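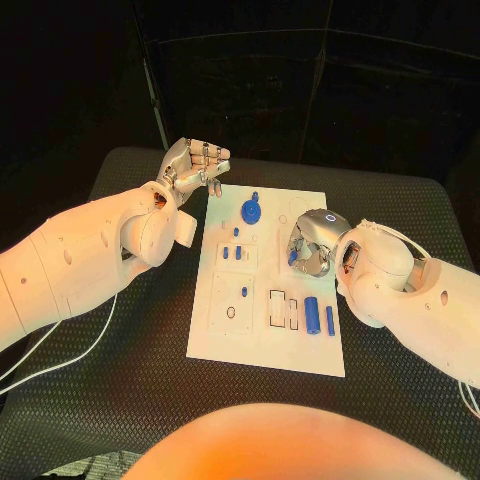 Progress Report to the Zamum Fund
Grant: Winel Valley Oral History and Local Records Program
Submitted by: Gough Library District
Date: 11/22/21

## 1. Period covered

This report covers work from August to the date above. It follows the layout requested in the grant agreement. The financial statement is sent separately by the district office.

## 2. Recordings

The program has completed 40 interviews with residents of Winel and the farms to the north. The interviews deal mainly with the years when the Bekodska cannery was the largest employer in the valley. Several speakers also described the flood, the closing of the rail stop, and the move of the grade school to its present site.

Of the completed interviews, 22 have been transcribed and checked against the audio. Transcription has moved more slowly than planned. Many speakers use field names and family nicknames that do not appear on any map or in the county directories, and each of these has to be confirmed by telephone. A shared list of local names is now kept at the reference desk, and later transcripts have needed fewer calls.

Two speakers asked that parts of their recordings be closed for ten years. The closed sections have been stored apart from the public copies, as the agreement allows.

## 3. Paper records

The Bekodska cannery papers were received in August in better order than expected. The payroll books are complete except for one winter. To date, 2,468 pages have been scanned, and 691 of these have been indexed by surname. Indexing will continue through the spring.

The letter files are in poor condition. Some pages are stuck together along the fold and will not be scanned until a paper conservator has looked at them. A quote for this work has been requested.
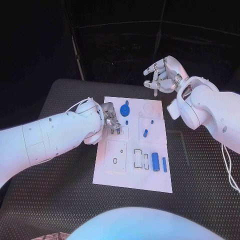
Zamum replied to the draft of this section that payroll entries should not be put online until the district has settled how it will treat the wages of people still living. The district agrees. Wage columns will be covered in the online copies, and the full pages will be available in the reading room on request.

## 4. Public use

The first listening evening was held in the Gough branch meeting room. Short clips were played from six interviews, and families were invited to bring letters and pay slips for copying. Attendance was good, although the sound at the back of the room was weak. A second speaker will be set up for the next evening.

The Winel branch has asked for a small display on the rail stop. Text for the panels is in draft.

## 5. Changes to the plan

The district requests approval to move the unspent travel allowance to transcription. Most interviews were held at the branches, and little mileage was claimed. No change to the total grant is requested.

## 6. Next period

- Finish transcripts of the remaining interviews
- Obtain the conservator's quote for the letter files
- Complete the surname index through the letter M
- Hold the second listening evening in Winel

The signed consent forms are held at the Gough branch and may be inspected during office hours.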